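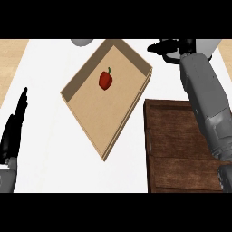
Bon, les migraines, épisode 4 ! J'ai enfin repris mon carnet de suivi (abandonné en juillet, je plaide coupable) et je vois bien que tout part de l'écran et des repas sautés. Du coup j'ai vidé mon bureau : une grande table blanche, un plateau en carton au milieu posé de travers, en losange, et moi ça me va très bien, moins j'ai de trucs sous les yeux mieux je respire.

Côté boisson, Solange Bezerra m'a refilé sa tisane gingembre-menthe – je la laisse infuser dix minutes, sinon ça n'a goût de rien. Je n'en bois pas le soir, le gingembre me réveille !

Pour la nuque, une serviette fraîche et les volets fermés. Usa Wongsuwan me conseille aussi de masser les tempes, très doucement, et j'avoue que j'adore.

Ah et le café : un seul, avant midi. Le premier jour sans le deuxième, quelle horreur, mal de crâne jusqu'au dîner – depuis ça va.

Si vos crises changent ou deviennent plus fortes, allez voir votre médecin, hein, pas mon fil. Et vous, le chocolat, ça vous déclenche quelque chose ? Chez moi rien du tout, ouf !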